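Caring for Cotton Knits at Home

Cotton T-shirts and other knits lose their shape more often in the laundry than in wear. The Arberg Household Advice Service recommends the following practice for residents and for staff of shared laundry rooms.

Turn garments inside out before washing and close any zippers in the same load. Use cool water for dark and medium colors. Measure the detergent – too much leaves a stiff residue that dulls the fabric.

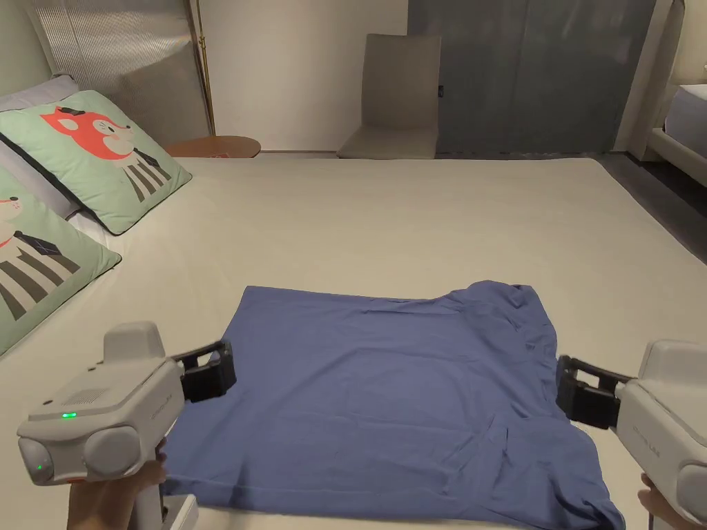 Remove knits from the machine promptly once the cycle ends. Shake each one out and pull the side seams straight. Heavy knits should be dried flat on a clean towel, away from direct sun. Light shirts may be hung by the hem. Do not peg them at the shoulders.

Smooth the garment by hand before folding and work from the center toward the edges. Fold the sleeves in first, then bring the hem up to the collar. 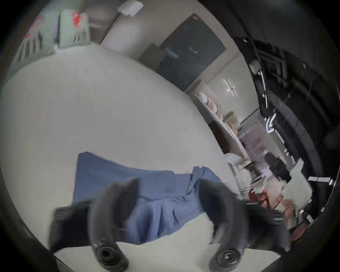 Blue fabric laid flat, with creases gathered at one corner.

Stubborn creases may be pressed with a warm iron on the reverse side. Printed areas should never be ironed directly. Store knits folded on a shelf; hangers stretch the neckline over time.

Text by Pushpa Sisodia. Reviewed Aug 25, 2022.

Contact us | © 2022 Arberg Household Advice Service | Back to top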